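Been a while since I posted about the two-arm table, so a thread on where it stands. Short version: both arms run, the frame is solid, and the software is the slow part now.

For anyone new: this is a home build in one corner of the shared workshop. Two small arms, one on each side, working over the same tabletop. Eilif Viklund did most of the metalwork with me. I do the wiring and the code.

The first version had the arms clamped to a regular desk. The clamps crept. Over an evening the left base would shift enough that every saved position came out wrong, and I would blame the calibration. I lost most of June to that.

Now both bases are bolted to a metal frame that runs along the front of the table. I can lean on it and the positions hold. If you are starting one of these, bolt the bases down first and do everything else later.

The panels on three sides went up next. Before that the camera picked up people walking past, coats on hooks, the light from the side door. Plain pale panels fixed nearly all of it. Metal posts in the corners, profiles down the sides of the table.

I kept the wood top. A couple of people told me to paint it matte gray. The grain and the knots haven't caused trouble so far, and I want the arms to cope with a normal table anyway.

Cables. The purple ones are routed over the wrist and down the forearm, with a loop left at the elbow. My first try had them pulled tight along the arm, and the right one popped its connector the first time the elbow folded all the way in. Leave slack. More than looks tidy.

The slotted strip under the frame is meant to hold the wiring. The covers are off because I keep going back in there. Borghild Åberg has asked me twice when they are going back on. When I stop changing things.

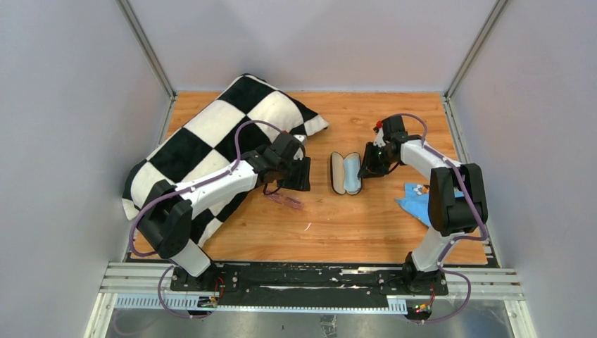
The job I'm working on is glasses into a case. Pick up a pair of glasses, put them in an open case, close the lid. One arm steadies the case and the other does the carrying. It sounded like a weekend when I wrote it on the whiteboard.

Clear-ish plastic frames are hard. The depth reading goes straight through the lenses and half the time it finds the table. Thick dark frames are much easier, but then I'd be solving the easy one.

The case is its own problem. It slides when you touch it. If the right gripper comes in even a little fast it pushes the case toward the other arm, and the drop point is wrong before the glasses get there. I slowed the last part of the approach down to 5 mm per second and that helped a lot.

I also leave soft things on the table on purpose. Cloth, cushions, whatever is in the box. A bare table taught me very little. Things worked great until somebody set down a sweater.

Numbers, for those who ask. I have 82 runs saved with the current setup. I want 600 before I train again. The last training round used 50 and the result was an arm that reached confidently for the wrong end of the glasses.

Each run is me moving both arms by hand controls, then resetting the objects somewhere new. The resetting takes longer than the run. I listen to the radio.

Parts question that comes up a lot: the power supply is a Kosell, bought used. It's fine. The first one was a Wakley and it cut out whenever both elbows lifted at once. That may have been my unit and not the model.

Gripper fingers: still printing new ones. The current set holds a temple arm okay but slips on the bridge. Eilif wants to try a thin rubber pad. I have some sheet left over from the Pumphrey pump repair, so that's the next test.

Someone asked about an emergency stop. Yes, there is one, it cuts power to both arms. They drop when it does, so keep your hands out from under the elbows. I have had one bruise.

Still open: lid closing. I can get the glasses in with hand controls most of the time, but closing the lid needs one gripper pushing down while the other holds the base, and the wrists want to be in the same place. Might turn the case sideways. If anyone has done this with two small arms, tell me how you had the case sitting.

Frame drawings go up once I've fixed the hole spacing on the right base plate. It's off by a little and I drilled it out by hand, so please don't copy the old file.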